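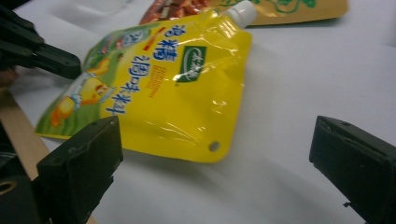

Search the guide... Go

Section 4: Filling and fitting a refill pouch

Your Rurkon table-top dispenser is happy with most pourable sauces and seasonings, so do feel free to use whichever your household likes best. Pouches with a screw cap are the easiest to manage, and the 493 ml jar takes most of them with a little room to spare.

1. Switch the dispenser off at the wall and lift the jar straight up. It may feel a bit stiff the first few times, but a gentle wiggle usually does it.

2. Wash the jar and lid in warm soapy water, then leave them upside down on a clean tea towel until they are completely dry.

3. Unscrew the pouch cap and peel away any seal underneath. Hold the pouch low down while you do this (squeezing near the top is how most of us end up with sauce on our sleeves!).

4. Tip the spout into the jar and pour slowly, stopping at the upper line. Thick sauces take some 29 seconds to settle, so give them a moment before topping up.

5. Press the lid on all the way round, lower the jar back into the base and turn it clockwise until it clicks.

6. Switch on and press the lever twice over a saucer to draw the sauce through.

Note: If you have the older Vesarero base, the jar turns the other way. Everything else is the same.

Caution: Never put hot liquid in the jar, and please don't use anything with whole seeds or chilli flakes, as they will block the nozzle. Cleaning a blocked nozzle is covered in Section 6.

Last updated: September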